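I Drove Two Hours to Watch a Robot Consider an Apple

October 18, 2023

My sister-in-law had a spare pass for the Lenley open day and a sudden dental appointment, so I went. The flyer said "see household automation at work," which I took to mean there would be a robot carrying trays of something. There was a table of pastries by the door, and you carried those yourself.

Lenley does what it calls home manipulation. They want a machine that can tidy a kitchen without breaking the kitchen. Very little of this happens in a kitchen. Most of it happens inside a computer, in a simulated room they've named Coutinho, where a simulated robot fumbles simulated groceries at no cost to anyone. The software underneath is called Drendarik. I asked what that stood for and was told it doesn't.

Our group had 21 people in it, and we were put on folding chairs in front of a big screen. Kátia Caldeira ran the session. She has the calm of somebody who has watched a great many virtual cups hit a great many virtual floors. She started us off with the view from the wrist, meaning you look out along the gripper, past the two fingers, at whatever it's being asked to deal with. The wrist had rolled over, so the counter was up top with the apple hanging under it, and a black brush dangled down toward the fingers like something in a carnival game. A man in front of me tilted his head so far that his lanyard fell off.
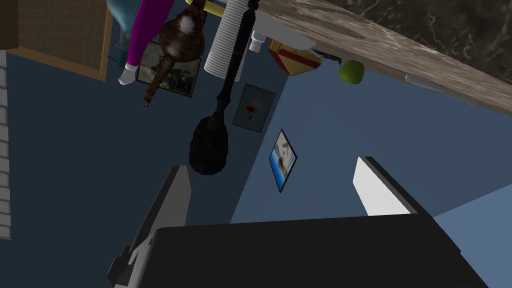

Kátia said the robot doesn't get dizzy, so we shouldn't on its behalf. The arm turns however it needs to turn, and the software has to know an apple is an apple at any angle. Somebody asked why they didn't just flip the picture for visitors. She said they used to, and then the visitors went home believing it was easy.

Fair enough. I have trouble finding my keys with the room the right way up.

The next part was more my speed. They switched to a view that takes in the robot's own body, white with black joints, and both arms, and suddenly you could understand where everything was. It's a nice enough room, if a little heavy on framed pictures. Brick wall down one side, blue wall down the other, wooden door open at the far end. I have rented worse. The whole thing was still leaning like a ship in a gale, but after the wrist view it felt practically level.

The left arm was out over the counter by a bunch of small stuff, a cup and a couple of bottles and a little brown figurine, all packed in close together. Apparently the close together part is what makes it hard. A bottle alone on a table is a solved problem, or so I was told by a teenager two seats over who had clearly been to one of these before.
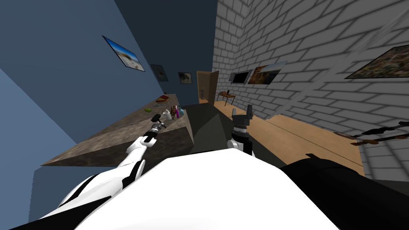

Left arm at the counter, right arm waiting its turn.

Then we had a break, and I had a second pastry, and I got talked at by a gentleman who wanted to know if it could do stairs. (It can't do stairs. He asked Kátia too, and then he asked the teenager.)

After the break came Ronaldo Medeiros and the subject of clutter. His bit was about telling things apart when they overlap, and for this we went back to the wrist and back to being upside down. Now there was a cat. A brown tabby, seen from behind, tail hanging down by the left finger, with a tall pile of white plates right next to it. I have owned cats for 20 years and I can tell you that a cat beside a stack of plates is the single most realistic thing I saw all day.

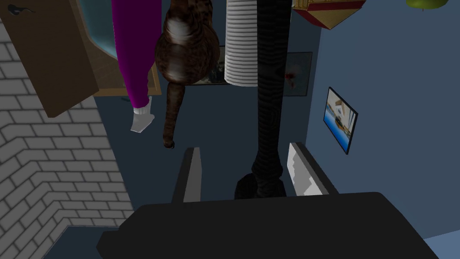
Is it allowed to touch the cat? That was a woman near the aisle, and it got the only real silence of the afternoon. Ronaldo told her no, the cat is on a list of things to steer clear of, and that the list has 124 entries. She wanted to know what else was on it. He said candles, and then he said he'd have to look it up.

I liked him for that. I also liked that he let us see runs where the thing just didn't manage, and didn't hurry through them. He said a run gets 4 tries before they write it off and go look at what went wrong, and from his tone I gathered they do a fair amount of looking. There was a slide with a graph. I remember that it was orange.

What surprised me was how much of the job is deciding. I'd pictured the fingers as the clever part, and they're basically tongs. They open, they close. Everything else is working out which bit of the mess is the thing you want, and which bit is somebody's leg. I'm not making up the leg. In the last view there's one in magenta pants over on the left, past the cat, foot and all, while the fingers stand open pointing up at a big black column and the apple hangs off to the right minding its own business. 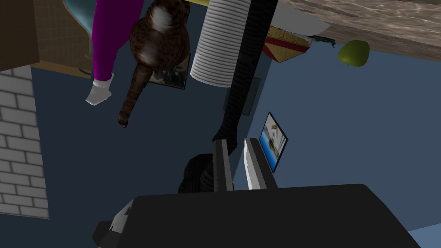 People are the worst, according to Ronaldo, because a plate stays where you put it. The room can be measured down to the last brick, he told us, but you can't measure what a person will want to reach for next. The stairs gentleman nodded at this as if it settled something.

They finished with a plug for Cluneo, which will be the version that goes into a real kitchen. They're hoping for July. There's a signup sheet if you want to be a test household, and I stood in front of it for a good while holding the pen. My kitchen has one working drawer and two cats with opinions. I wrote down my sister-in-law's name instead.

Parking was free, by the way, but the lot is behind the building and the sign for it is behind a tree. Go past the tire place and turn left.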